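How to Thin Out a Home Library Without Regretting It by May

Every few years my books outgrow my shelves, and every few years I deal with this by buying a shelf. This worked until I ran out of wall. What follows is the method I use now, which has taken me through two moves and one inherited collection, and has cost me only one book I had to buy back (a field guide to mosses, don't ask).

It's meant for ordinary households with somewhere between a few hundred and 1,000 books. If you have more than that, you have a different problem, and possibly a structural engineer.

What you'll need

A table you don't need for dinner. A soft dry cloth. A pencil. Four boxes, small ones. People always reach for the big boxes, and then they meet their own lower back. I buy the Clanetti flat-pack kind with the handles punched in, but the ones liquor stores leave by the door are just as good and free.

Step 1. Pick one shelf

One. Take everything off it and put it on the table. Resist the urge to empty the whole bookcase because you're feeling energetic at ten in the morning. You will not be feeling energetic at four, and you'll need somewhere to sleep.

Step 2. Open every book

This is the step people skip, and it's the one that matters most. A spine tells you what you hoped you'd read. Open the thing, flip through it, and read half a page from the middle. If you find yourself still standing there on the next page, you have your answer. 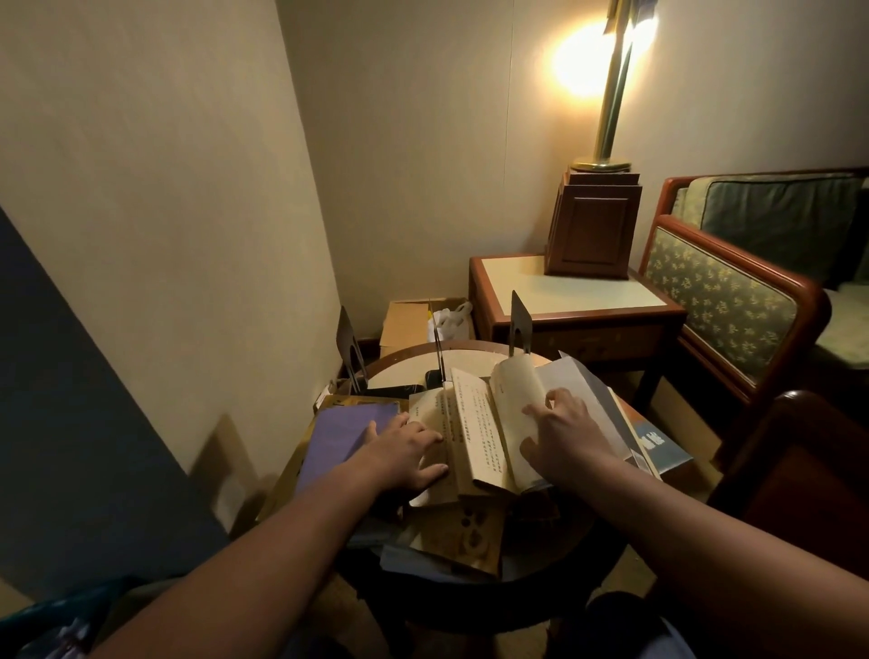

Flipping also shakes out whatever has been filed in there over the years. My personal haul includes bus tickets, a dental bill, a pressed leaf that became leaf powder, and $40 in a history of canals. I have been very thorough with canals since then.

Step 3. Sort into the four boxes

Label them Keep, Sell, Give and Not Yet. "Not Yet" is for books you can't decide on, and it gets taped shut with the month written on the lid. If you haven't cut the tape in a year, you can let the box go. You're allowed one such box. I used to allow myself more, and they became furniture.

Step 4. Check the condition of anything you plan to sell

Press the book open on a flat surface, gently, near the beginning, the middle and the end. You're looking for loose pages, a cracked hinge, and notes in the margin by someone who disagreed with the author in ink. Smell it, too. A musty book will share its hobby with the rest of the box, so keep it apart.

Don't force an old binding flat to prove a point. If it pushes back, let it win and write "tight binding" on your slip.

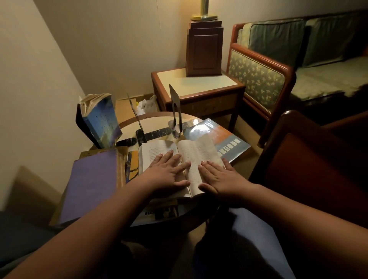
Step 5. Sell the few that are worth selling

Be ready for a blow to your pride here. Orellana, the used shop I go to in Stadham, looked over some 220 of my books last time and made an offer on a stack I could carry home under one arm. They were right. Old encyclopedias, software manuals and last decade's diet books have no buyers. Local history, cookbooks with clean pages and complete sets do better.

Call ahead and ask what they're taking. Showing up with a full trunk on spec is a good way to get to know the parking lot.

Step 6. Give the rest away properly

Ask before you donate. Many libraries can't take textbooks, and none of them want your water damage. For books in other languages, try a language school or community center before the general drop bin, where they tend to sit.

Step 7. Put the keepers back with room to spare

Leave a hand's width empty at the end of each shelf. Tall books go at the ends, heavy ones at the bottom. If your shelves are the Skekard kind with movable pins, now is the time to move the pins, because you won't do it with the books on.

Then do the next shelf another day. The hand's width, in my house, lasts until the library sale.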